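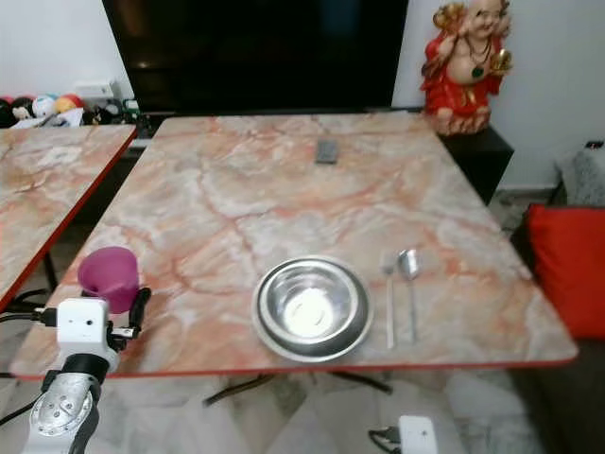
Figure 4. Table with a marble-patterned top, set with a steel bowl, a fork and a spoon.

Last updated: Oct 11, 2024

3.2 What people did between the alarm and the front door

I want to slow down on this part of the interviews, partly because it surprised me and partly because my own training (fifteen years of reading incident reports before I ever sat in anybody's kitchen) had me looking in the wrong place. Incident reports on house fires are very good on times. They'll tell you when the call came in, when the first truck pulled up, when the roof went. They're pretty thin on the stretch before the call, and that stretch was most of what our 30 households wanted to talk about!

Almost everyone we spoke with in Gittins and Uson described a period of checking. They heard the smoke alarm and went to look at the toaster. They smelled something and opened a window, or asked a teenager whether he'd been burning incense again. One man in Uson took the alarm down off the ceiling, set it on the couch and went back to his program. I don't want to make him sound foolish, because I've done more or less the same thing with my own alarm (it hates bacon), and the literature on false alarms would have predicted it. Still, he was telling me about the night he lost the back half of his house, and he told it in a very flat voice.

Setsuko Iwasaki, who coded the transcripts with me, started calling these the "toaster minutes", and the name stuck in our notes even though we tried a couple of more respectable ones. Her coding scheme splits them into looking, asking and tidying. Looking and asking I'd expected. Tidying I hadn't. People turned off lights. A woman in Gittins finished wiping down her counter with the hallway already hazy, and another respondent went back for a library book, which she still had when we met her and which she'd never returned (the library had let it go, she said, under the circumstances).

We went back and forth over how much weight to put on this. Memory of a fire is a strange thing, and our interviews took place well after the events, in some cases after the household had told the story to insurers, neighbours and the local paper. A story that's been told that often gets smooth. Where we could, we compared the interview with the dispatch log from Zendosley, which covers both towns, and the order of events generally held up even when the durations didn't. People tended to shrink the toaster minutes. I'd assumed they'd stretch them, the way you do with anything frightening, so that's one prediction of mine gone.

The households with interconnected alarms behaved a little differently. Those respondents described less looking and more asking, I think because every unit in the house was going at once and there was no single room to go and be suspicious of. It's a small group and I wouldn't hang a policy on it. We're hoping the December round of interviews in Fakard, where a lot of the housing is newer, will give us enough of these homes to say something firmer.

One last thing before the section on leaving. We asked everyone whether they'd ever practised getting out, and the answers were more embarrassed than I'd like. Several people said they'd done it once with the kids, in daylight, with shoes on. A retired school bus driver had done it properly, at night, and timed it on the oven clock. He was also the only respondent who skipped the checking altogether, grabbed his wife's coat for her and went straight out the side door to the garage, where he made the call.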